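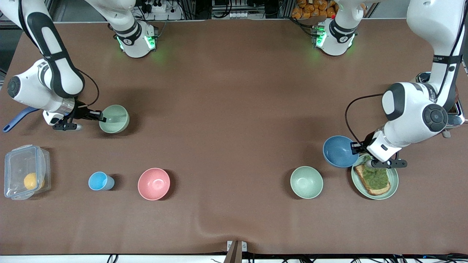 # Seltmont table cloth, brown

Woven cloth for dining and work tables, sold by the meter from a 2-meter roll. Cut edges are hemmed at the Vundach workshop before shipping. Order length is the finished length; hem allowance is added at no charge.

## Specifications

- Weave: plain, double-twisted weft
- Fiber: 56% cotton, remainder polyester
- Weight: 380 g per square meter
- Shrinkage: up to 2% in length after the first wash
- Colors: brown, slate, oat

## Fitting

Measure the table top and add the drop twice in each direction. For tables wider than the roll, two panels are joined with a flat seam. State whether the seam should run down the center or to one side.

## Care

Machine wash warm with like colors. Do not bleach. Line dry, then iron on the reverse side at medium heat. Treat grease marks with dish soap before washing. Wax should be scraped off cold.

## Ordering

Hemmed pieces ship on Tuesday. Swatches are available in all colors. Cut lengths cannot be returned. The matching Dradari napkins are listed separately and come from a different dye lot, so slight shade differences are normal.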